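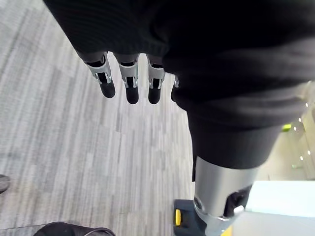 4 min read

Changing bin liners in a carpeted room

Most of the advice on bin liners is written for kitchens, where the floor is hard and a spill can be mopped. Carpeted rooms are a different job. Offices, rumpus rooms and spare bedrooms usually have a small open bin, a thin liner and a floor that holds on to whatever lands on it. The method below is what we use in our own place, a converted upstairs office in Wiltdale with grey carpet from wall to wall.

Before you start

Bring the fresh liner and a spare with you. Check that the old bag isn't overfull. If it is, press the contents down with a folded newspaper, not your hand, as there may be staples or broken glass in there. Pull the bin clear of the desk so you can get at all sides of it.

Taking the old bag out

Gather the rim of the bag together before lifting. Twist the neck two full turns, then lift straight up and slowly. If the bag sticks to the sides of the bin, let some air down one side with your finger. Tugging harder is how thin bags split.

Tie the neck and set the bag on a sheet of newspaper. Don't drag it across the carpet. Cold tea, pencil shavings and printer toner are the usual culprits for marks, and toner is the worst of them – vacuum it with the nozzle held just off the pile and keep water away from it until every bit is gone.

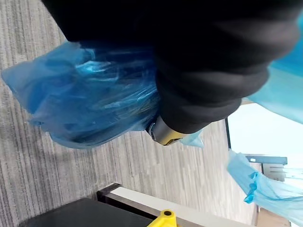
Liner size matters more than thickness. A bag that is too small slips down inside the bin the first time something heavy goes in, and one that is far too big leaves a skirt of loose plastic that catches on shoes and chair wheels. Measure around the rim of the bin with a tape, halve that figure, and buy a bag whose flat width is a little more. Our bin measures 67 cm around, so a bag 36 cm wide does nicely. Thin blue bags, the sort that crumple into a handful of creases, are fine for paper and wrappers. They are also easy to spot against grey striped carpet, so a stray one gets picked up before it goes under a chair. For food scraps use something heavier, or double up.

Rirnik rolls come in packs of 200 and tear cleanly at the perforation. The Tremblay ones are a bit stronger but the perforations are poor, and I end up cutting them with scissors.

Fitting the new one

Rub the open end between thumb and finger until the two layers part. A slightly damp fingertip helps in dry weather. Shake the bag once to fill it with air, push it down to the base of the bin and smooth it against the sides. Fold at least 4 cm over the rim. If there is slack, gather it at one side and tie a small knot, or run a wide rubber band around the outside.

Gwendolyn Ridgeway wrote in to suggest keeping the spare liners flat in the bottom of the bin, under the one in use. It works well with dry rubbish. With anything wet, keep them in a drawer.

Used bags

A liner that has only held paper can be emptied into the recycling and put back. Check your council's rules before putting the bags themselves in any recycling bin, as many won't take soft plastic.

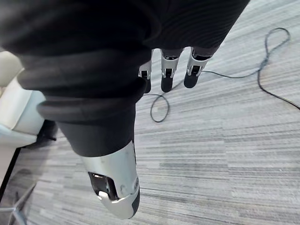

Light grey carpet shows most marks, so check the floor before you put the bin back.

Last thing, vacuum the spot where the bin stands. Dust builds up in a ring around the base and gets trodden in if it is left. Once a month, wash the bin with warm water and a drop of dish soap and dry it completely before relining.

Darcy Wong
Updated 2021-02-01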